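Making Room at the Round Table: A Report on the Rilstead Bookstore Café
Group 5, Interior Planning Project 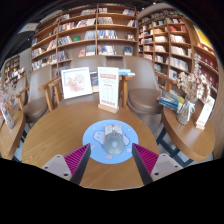
Figure 1. The round table with its mouse and pad, the flower print and the table sign, with armchairs on either side.

Our group chose the café corner of the Rilstead bookstore because all of us had spent time there already, and we wanted to know why people settle in so happily at one table and pass right by another. We visited over 2 weeks in November, mostly in the late afternoon, and took turns sitting, sketching and (we admit it) drinking a great deal of cocoa.

The round table in Figure 1 turned into our favorite. It has a warm honey-brown grain, and the armchairs by it have light wooden arms and soft cushions in quiet brownish and taupe shades, so the whole corner feels more like a living room than a shop. The light blue mouse pad with its funny pale cartoon figure adds a bit of cheer, and so does the pink floral print in its white frame.

Our main worry was the tabletop. A print, a sign and an upright book all stand toward the far side, and the mouse and pad sit near the front. Once you add two cups, a plate and a notebook, you start playing a little game of moving things around! We drew the layout in Venda, the planning program our class uses, and tried out several arrangements before agreeing on one.

We suggest moving the print to the ledge behind the table, where there are already a few books lying flat, and leaving the sign where it is. The small round side table with the black metal legs could take the cups - it is close to the right-hand armchair and we think it deserves more use. We would keep the chairs exactly as they are.

We also priced a small shelf from the Cordier catalog, but it would have used up most of our pretend budget of $1,000, so we left it out of the final plan. The floor drawing and our sketches are in the folder handed in with this report.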